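Home News Districts Data About Contact

Counting Susbridge, one door at a time

The woman who ran the household survey in Susbridge this September asked me to leave her name out, and then gave me two cups of tea and most of an afternoon. "It's the town's survey," she told me. "I just carried the clipboards." She has lived in the district all her life, and I suspect she could have filled in half the forms from memory.
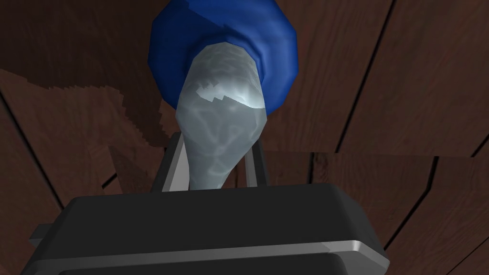 What the forms showed

Her team called on 1000 homes across the town and the two villages up the valley, Sial and Kando. Of those, 181 still had no piped water indoors. "I expected maybe 60," she said. "I went back through the sheets that same night, thinking we'd added something up wrong, and we hadn't."
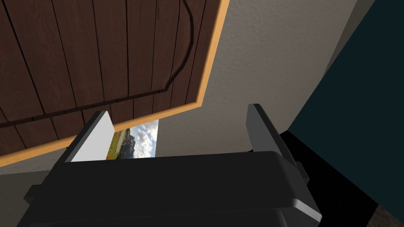

Most of those homes are in Kando, where the main stops at the foot of the hill and people fill up from a shared tap. Nearly all of them have a television, and she laughed a little when she told me so — then she got quite serious. "You can carry a television up a hill on your back. A pipe needs the whole street to agree."

I asked how people took to being questioned about their kitchens and bathrooms. Kindly, for the most part, she said, though one household kept her for a full lunch before answering a thing.
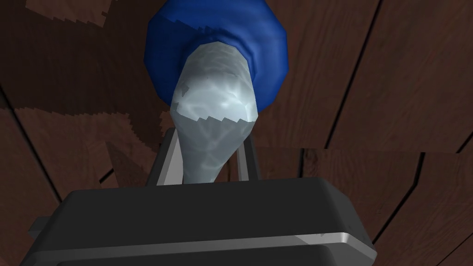

She did nine years of office work in Bevar before this, typing up other people's tables, and she says she never once wondered who had stood on the doorstep. Now she wonders all the time. The question she would add next time is a simple one: who in the house fetches the water, and how long does it take them?

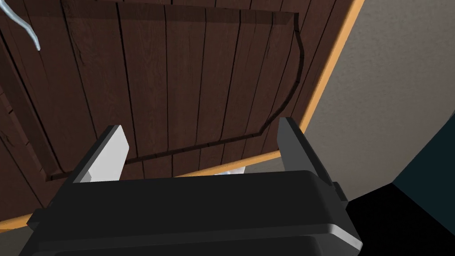
"We asked what people own," she said, pouring again before I could say no. "I'd like to ask what their mornings are like." The full tables go to the district office next month, and she plans to take a copy up to Kando herself and read it out to anyone who wants to hear it.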